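Progress report no. 4: the Bavton sorting cell
Prepared for Kartini Pelupessy, Forent
June 16, 2026

Hi Kartini,

You asked for the bad news first this time, so I'll get on with it. We lost nine working days to a fault in the arm, and the long run I promised you by now is only part done. The money is fine and I'm not asking for more. The dates are a bit less fine, and I've put new ones further down.

What went wrong is cables. The arm (we call it Raju, you met it in April) has always been happy with soft toys and boxy things. Cables we added after your visit, as they're what the people at Vinau want it to cope with most. In the first proper session it got hold of a coil, lifted it, and one loop stayed hooked on something on the floor. The arm should have felt the pull and stopped. It kept going up, the wrist motor stalled, and by the time Kipchumba hit the stop button there was a hot plastic smell and the wrist wouldn't hold its own weight. No one was hurt and nobody had a hand in the cell, I'm very glad to say!

We swapped the motor the next morning, which was the easy bit. Working out why it hadn't stopped took ages. Kipchumba went back through 158 logged picks and found that the load limit was being reset to its factory value every time we restarted the controller. So we'd set it, tested it, felt pleased with ourselves, and then switched off for the night and lost it. I should have caught that. We now write the limit at start-up and read it back, and the arm won't move if the two numbers don't match. 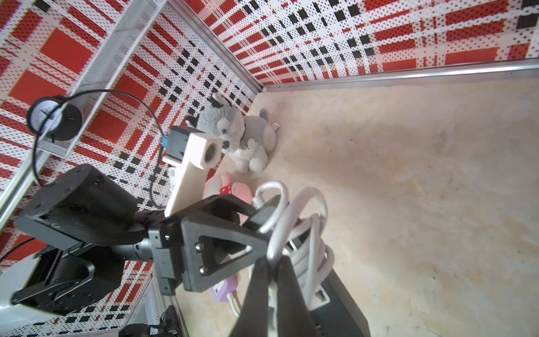

Raju's gripper closed on the coiled white cable, with the soft toys behind.

Since the repair we've done 102 picks on cables, with the speed turned right down. The limit tripped four times, and each time the arm stopped and let us go in and free things by hand. I'd like fewer trips, obviously, but I'd much sooner have those than another cooked motor. Two of the four were loops snagging again, and the other two I can't explain yet. Kipchumba thinks the limit is a touch too low when the arm is stretched out, and he's probably right.

We've also changed how we work round the cell. The stop button has moved to the front of the bench where either of us can reach it sitting down, and cable runs have two people present until further notice.

On money, the motor and a spare came to almost £50 and went on the consumables line. The £2000 set aside for the second cell hasn't been touched.

As for dates, the full cable run moves back three weeks and the write-up moves with it. The visit from Vinau can stay where it is if you're happy for them to see the slow version. Could you let me know on that one before I email them?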